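Section 4: Setting the chase speed

By now both counter boards should be in their sockets and the first row of LEDs should light when you touch the test lead to pin 3. Lovely! Now for the fun bit, getting the light to run along the string at a speed you like.

1. Switch off and pull the battery lead from the Plerden board.
2. Turn the small trimmer fully anticlockwise. It has no end stop, so give it 20 full turns and you'll be there.
3. Fit the timing capacitor at C2, with the striped side towards the edge of the board.
4. Check that jumper J4 is in the SLOW position.
5. Reconnect the battery and switch on. The first LED should light, then the next, and so on down the row.

Note: if two LEDs light together, the reset wire is in the wrong hole. Move it one place to the left and try again.
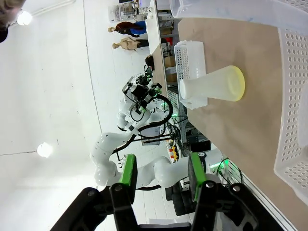

Plastic flask and white perforated baskets on a beige tabletop.

6. Turn the trimmer clockwise, a little at a time, and watch the chase pick up. At around 44 steps a second it turns into a shimmering blur (Helmut Diekmann's favourite setting, and it looks terrific in a dark hallway).
7. When you're happy, dab a spot of nail varnish on the trimmer screw so it stays put.

CAUTION: Never change the jumper with the power on. The Ehlers driver chip doesn't forgive it, and you'll be unsoldering sixteen legs.

Want it slower still? Swap C2 for the larger capacitor in the spares bag. Everaldo Guimarães runs his Jirnport sign this way, one step every 2 seconds, and it's wonderfully calm to watch.

Go on to Section 5 to join a second string.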